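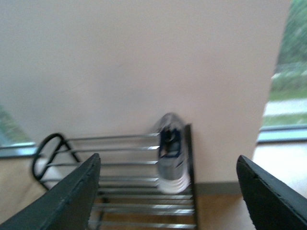 A metal rack on the floor by the wall.

Pevevdale school asks pupils to change shoes at the door

Monday, February 14, 2022

The primary school in Pevevdale will ask all pupils to wear indoor shoes from next week. The rule was agreed with parents after a long winter in which the floors of the old building suffered very much from salt and mud.

The school has 56 pupils, and most of them walk from the village or come by the bus from Jirnden. In the snowy months the corridor must be washed two times a day, and the new floor in the classrooms, which was put in last July, already shows white marks from the road salt.

Parents were asked for their opinion in a short letter. The school received 34 answers, and the larger part was in favor. Several families wrote that their children already change shoes at home and will not find it difficult. Others were worried about the cost – a second pair of shoes is quickly too small.

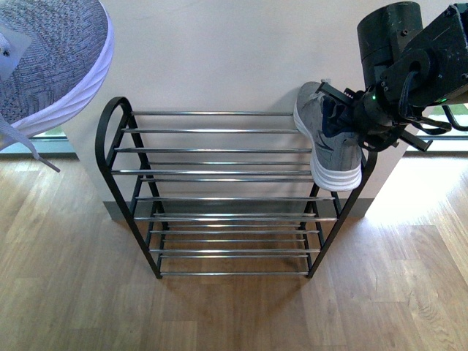
For this reason the school will accept any clean soft shoes or slippers, also used ones. The shop Radonjić on the main street has promised a lower price on children's slippers until the end of the month, and a box for outgrown pairs will be placed near the office. Families can take from it what they need without asking.

Outdoor shoes will stay in the entrance hall during lessons. Each pair should be marked with the name of the child on the inside. Wet boots can be left by the radiator, but the school asks that they are not put on top of it.

Visitors are also included in the rule. Parents who come only to the door in the morning do not need to change.

The school in Prasov introduced the same rule in the autumn. Pevevdale will look at the results before the summer holiday and then decide if the rule continues in the next school year.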